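**FOR IMMEDIATE RELEASE – 16th May**

# Casia puts out Lelleo, a little book about the bathroom counter (and the floor, and the mirror)

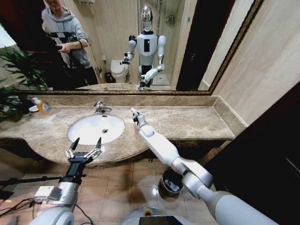

*Marisa Zuccaro*

I've written plenty of announcements for Casia over the years and most of them were about opening hours. So forgive me if I go on a bit, because this one is about a book, and I wrote the book, and I'm so happy with it that I've been carrying a copy around in my coat!

It's called *Lelleo*. It's a short, stapled, splash-friendly handbook about keeping a bathroom nice between proper cleans, and it comes out today from Casia, the home-care shop and cleaning business I run in Bretska. We've printed 2,000 copies. The first 1,000 go free to anyone who walks into the shop and asks for one, and the rest will be sold at the counter and through the few local shops that already stock our cloths.

## Where it came from

In April we put a card in with every order that went out, asking people which room in the house they least liked tidying. I was hoping for a few dozen replies. We got 535, plenty of them with writing up the sides and over onto the back, and the bathroom won by a mile. What surprised me was how particular people were. They didn't mind scrubbing the tub. They minded the counter. They minded the ring under the soap bottle, the toothpaste that sets like plaster, the dull strip along the back where the counter meets the wall and no cloth seems to reach.

One person wrote only the words "behind the faucet" and underlined them. I've had that card taped over my desk ever since.

I'd been keeping notes on exactly this sort of thing for years, mostly on the backs of delivery slips. The cards gave me the push to type them up.

## The bathroom I kept going back to

A lot of the book was worked out at Rungrueang, the guesthouse on the hill side of town that we've looked after for a long while now. There's a bathroom there I'm very fond of. It has a speckled brown and tan marble counter with an oval white basin set into it, and the front edge swells out in a rounded bump right where you stand to wash your face. I love that bump. I've also wiped it more times than I can tell you, and a curved edge like that is where a straight, folded cloth lets you down. You want a damp one, loosely bunched, going along the curve in one pass.

The same marble runs up the wall in a low strip under the mirror, and that strip gets a whole page in *Lelleo*. People spray the mirror, the drips run down, the drips sit on the ledge, and then they wonder why the ledge looks tired. So in the book I ask you to spray the cloth and leave the glass alone. The mirror at Rungrueang is a big one with a thin dark-and-gold frame, and I'm strict with everybody about keeping liquid away from frames like that. Wring it out, then wring it out again.

And there's a plant by the counter! Long pointed leaves, very green, leaning in over the corner and across the bottom of the mirror as if it wants to see how it looks. Guests like it and so do I. It does mean that you lift the leaves with one hand and wipe with the other, and that you wipe the leaves too while you're there (plain water, soft cloth, nothing from a spray bottle).

## What's inside

I wanted a book you could read standing up. It's arranged the way you'd go around the room, starting high and ending at the floor, with the longest chapter for the counter. Here's a taste, more or less as it's printed:

- **Start with the glass.** Do it dry first, then damp, then dry again. Stand off to one side to check your work, where the light catches the streaks.
- **Pick everything up.** Soap bottle, little dish, toothbrush cup, the lot. Put it all on a towel somewhere else. Wiping around things is how rings happen.
- **Wipe the bottoms before they go back.** Hand soap bottles especially. The pump drips, it runs down the back of the bottle, and then you've got a sticky circle on your clean stone.
- **Do the faucet with a dry cloth last.** Chrome shows everything. Go behind it and underneath the spout, and run the cloth around the base like you're shining a shoe.
- **Rinse the basin, then the drain.** A soft old toothbrush around the chrome ring is plenty.
- **Leave the bin until you're on your way out.** New liner, quick wipe of the rim, and wipe the patch of floor it stands on before you put it back.

On marble I'm a bit of a bore, and I've let myself be one in print. No vinegar. No lemon. No bathroom spray that promises to dissolve limescale. Acid eats the polish off marble and you can't wipe that away. Mild soap, warm water, a soft cloth and a good dry afterward will carry you a long way, and if you aren't sure what your counter is made of, treat it as though it were the delicate kind until somebody who knows stone has had a look at it.

## Floors, because everyone asked

The card replies had a lot to say about tile, and almost all of it was about grout. The floor chapter uses the kind we have at Rungrueang, square beige tiles with a shine on them and darker lines between. I like a darker grout in a bathroom and I've said so in the book, and I know I'm going to get letters. It's kinder to live with. Glossy tile is less forgiving, and it'll show you every mop stroke you rushed, so I've put in the method I use: sweep, mop with hardly any soap, mop with clean water, then walk a dry towel over it with your foot. That last bit looks silly and it's the best thing in the chapter.

Please sweep first, by the way. I've lost count of the people who tell me they mop and mop and it only moves the hair around.

## The ten-minute argument

There was a disagreement in the shop while I was writing, and it's in the book too, because I thought people might enjoy it. I believe in a daily wipe of the counter, a really quick one, with a cloth that lives in the bathroom and gets washed with the towels. Others at Casia think that's fussing and that one proper go a week does the job just as well. We ended up printing both routines side by side on the middle pages, mine on the left and theirs on the right. You can try whichever sounds like you. I've been told that mine is the one that looks like more work on paper, and I don't think it's fair, but I left it in.

I'd also like it known that I wanted a chapter on shower curtains and was talked out of it for length. If there's ever a second book, that's page one.

## About those cloths

We're not selling *Lelleo* as a way to sell you things, and there's no shopping list in it. Nearly everything in the book can be done with what's already under your sink. But people have asked, so yes, we've put together a small bundle to go with it: the book and 2 of our Bretska cloths, the thick looped one for wiping and the flat smooth one for drying. They're the same cloths we take out on jobs. The bundle is in the shop from today, and you can add it to any order that's already waiting for you.

If you've got a drawer full of old T-shirts, cut one up and save your money. I mean it. Cut off the seams first so they don't drag grit across the stone.

## Getting a copy

Come by Casia during our normal hours and ask at the counter. You don't have to buy anything and you don't have to have filled in a card. One per household for the free copies, please, at least until we see how they go. If you did fill in a card, have a look at the inside back cover, where I've printed some of my favorite comments (first names only, and only from people who ticked the box).

If you can't get to the shop, send a note with your address and we'll put one in the mail for the cost of the stamp. Schools, guesthouses and anyone who looks after a shared bathroom can ask for a small stack. Rungrueang will have a few on the front desk as well, for guests who'd like to take one home.

## For editors

I'm around to talk about the book and I'm easy to get hold of, except first thing in the morning when we're out on jobs. I'm glad to come and do a counter, in your office or on your show or in your own bathroom if you're brave, and answer whatever your readers want to ask. Review copies are ready to go out. You're welcome to print any of the tips above as they stand, and I'd only ask that if you use the marble one, you use all of it, including the part about lemon. I'd hate for half of that to get around.

**Contact:** Marisa Zuccaro, Casia, Bretska

**Title:** *Lelleo*

**Format:** stapled handbook with a wipeable cover

**Available:** now, from the Casia shop and by mail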